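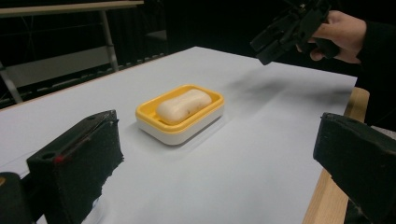
Padded fingers and the soap dish on the small-objects table at Larnard.

Drellstead began with a drawer full of gripper fingers and one simple question from a friend in packaging: which of these should I buy? We couldn't answer it from the catalogs, and neither could the people who sold them, so we cleared off a table and started picking things up. We're still at it, with more tables now and a good many more drawers.

We are a small testing shop in the Larnard building, and what we do is try out and compare grippers, arms, cameras and controllers for people who would like to know how a thing behaves before they spend their money on it. Our customers are mostly makers of small household goods, a few packing houses, and a couple of school labs that send us a box and a long, friendly letter. We don't sell hardware and we don't take a commission from anybody who does. You pay us for the comparison, and you get the comparison, including the dull parts.

A lot of our work is done with grippers held in the hand, well before an arm comes into it. We like starting this way. A person with a gripper in each hand learns very quickly where a finger is too wide, where the padding drags, and which way a linkage wants to close, and you can swap one set of fingers for another without rewriting anything. We keep 36 pairs of fingers on the shelf at the moment - plain ones, padded ones, long thin ones we have a soft spot for - and every pair has its own page in the notebook.

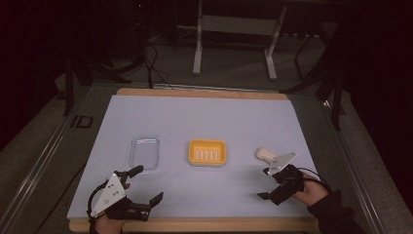
The objects we test with are everyday ones, the kind you could find in your own kitchen or bathroom. There are 126 of them in our standard set, which we named Iltura, and we chose them for being awkward in different ways. Clear plastic is hard on cameras. Soap has hardly a flat side to hold on to. A shallow dish with a raised rim leaves very little room for a finger to get in next to whatever is sitting in it, and we've seen handsome, expensive grippers come in a hair too thick for the job.

When we compare 2 grippers, each one gets the same objects, the same table covering and the same 60 tries, and the people doing the trying trade places halfway through so that one person's steady hands don't tip the result. We write down the misses as carefully as the good grabs. If a pad wears or starts to fray we note that too, and we usually keep going with it for a while, because yours will wear as well and you'll want to know what happens then.

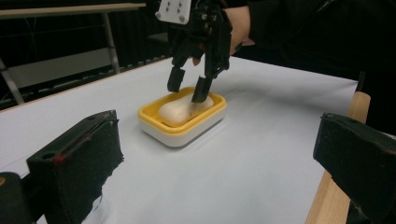

Once we have a favorite or two, we move over to the Boiko bench, where the arms and controllers live. That part takes longer, and we'd ask you to be patient with us over it. Mounting, cabling and camera placement can easily eat a week, and a gripper that felt lovely in the hand may need quite different settings on an arm. You're welcome to come and watch any of it. Many customers do, and they often bring along something from their own line that we hadn't thought of (please do!).

Our next round of comparisons opens in January, with padded fingers and small wrist cameras first on the list. If you have a part that keeps slipping, tipping or rolling away from you, write and tell us about it, and send a couple of spares if you can.

Drellstead, Larnard building, ground floor | Contact us | © Drellstead | Page updated November 2025 | Back to top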